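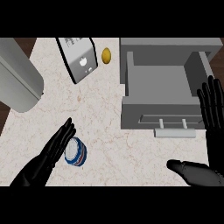
Rules for the worktop

Before a household robot is let near a real kitchen at Saselgate, it has to get through a simulated one. The test the group uses most puts a small round can on a marble worktop, close to the robot's left hand, with a toaster and a lemon further back and an open drawer unit to the right.

Heike Lammers wrote the rules for it. There are 11, and they fit on one sheet. A hand must slow down within 300 millimetres of any object. The hand that isn't lifting stays open and still. Nothing may be carried over an appliance. If a grip fails, the robot stops and waits, and a person decides what happens next.

Every task is run 3 times from the same starting layout, then again with the objects moved. A pass on the first layout alone doesn't count.

Magnus MacAulay, who checks the logs, would like the rules to be stricter about drawers. "We say how fast to open one," he says. "We don't say when to leave it alone."

Lammers agrees that the drawer section is thin. A new draft goes out in September, with a limit on pulling force and a line on fingers near the handle. Until then, any run in which a hand touches the drawer without being told to is marked as a fail.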